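Home | About the Fair | Exhibitors | Minutes | Contact

Print this page | E-mail this page

SULTHAM WEDDING FAIR
Minutes of the planning meeting held in March, upstairs room, Sultham Hall, 7.15 pm

Present: eight members of the planning group. Apologies from two. The chair's seat was taken in turn, as before.

1. Minutes of the last meeting

Agreed, with one correction. The last minutes said that the Imhof marquee quote was "very competitive". The member who obtained it said she had called it "not the worst". Corrected.

2. Date and opening hours

The fair stays on a Saturday. A proposal to open at 9 am was put forward again. Several members doubted that couples would turn up at that hour, given that last year the hall was all but empty until half past ten. Opening at 10 am was agreed. The proposer asked for it to be noted that florists prefer an early start. Noted.

3. Exhibitors

Bookings are at 30 stands. The group heard that this is "well up". The secretary pointed out that the figure includes four stands that have not paid a deposit and one cake maker who appears twice under different trading names. It was agreed to stop describing bookings as up until the money is in.

There was a long discussion on whether a second string quartet should be allowed. The first quartet has asked for exclusivity and has offered nothing in return for it. Request declined. 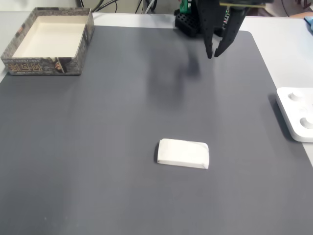
The question of loud demonstrations came up at the same time. The disco stand was asked last year to keep the sound down and did so for a quarter of an hour. The exhibitor form will now say that music may be played only in the two slots printed in the programme. One member thought this would make no difference. It will go in anyway.

4. Money

Income banked so far is £3,775. Hall hire, insurance and the deposit on the tables come to £2,285. What remains has to cover printing, signs, first aid and the fashion show, and the group was not persuaded that it will.

Jenon, who supply the catwalk, have offered a "partnership package". On reading the two pages it was hard to find what the fair would receive, apart from a banner with Jenon's name on it. The present hire arrangement is to continue. The secretary will write and say thank you.

5. Goody bags

Last year's bags were ordered for 400 visitors, and nearly half of them went home with members of this group. It was suggested that the order be the same again, on the grounds that the unit price is better. Others said that a good price on bags we do not need is still money spent. A smaller order was agreed by five votes to three.

The contents were also queried. Leaflets folded inside other leaflets are thrown away in the car park, as anyone who swept it will confirm. Exhibitors will be limited to one item each.

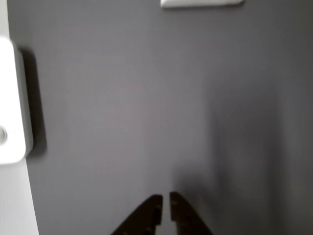 Will visitors have to pay on the door this year?
Entry stays free for anyone who books ahead, and there will be a small charge on the day, with the amount to be settled at the next meeting.

The treasurer's note on this ran to a page and argued that a charge would make numbers more reliable. It was pointed out that free bookings are exactly the ones people fail to use. Left to lie until next time.

6. Fashion show

Two shows, at noon and 2.30 pm. Astberg have agreed to lend gowns and want their own changing area, a steamer and someone on the door. The hall has one small side room, at present promised to the hair and make-up stands. The offer of "a screen in the corridor" was not thought likely to please either party.

Astberg have also asked that no other dress shop be placed within sight of theirs. Members went over the floor plan and could not see how this could be done in a hall with no pillars. They will be told they may choose their stand first, and that is all.

7. Publicity

The claim "the county's favourite wedding fair" is to come off the poster. When asked, no member could say where it had come from. "Sultham Wedding Fair, free parking" was preferred. It was then asked whether the parking is in fact free. To be checked before printing.

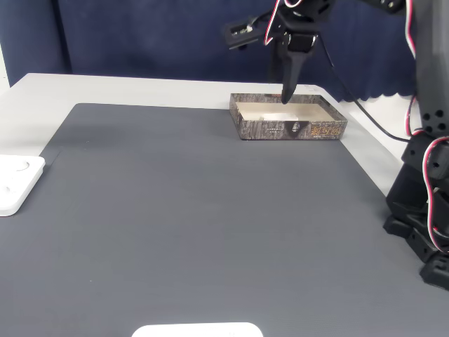 Minutes, item 7: publicity.

8. Any other business

The owl. A firm has again offered an owl to carry the rings up the catwalk. Declined, seven to one.

Complaints about the tea. The urn will be switched on before the doors open.

One member asked whether the group might finish by 9 pm in future. There was general support for this at 9.40 pm.

9. Next meeting

Same room, 7.15 pm. Door charge, side room and parking to be taken first.

This site uses cookies to remember your settings. By carrying on you accept this. OK | Find out more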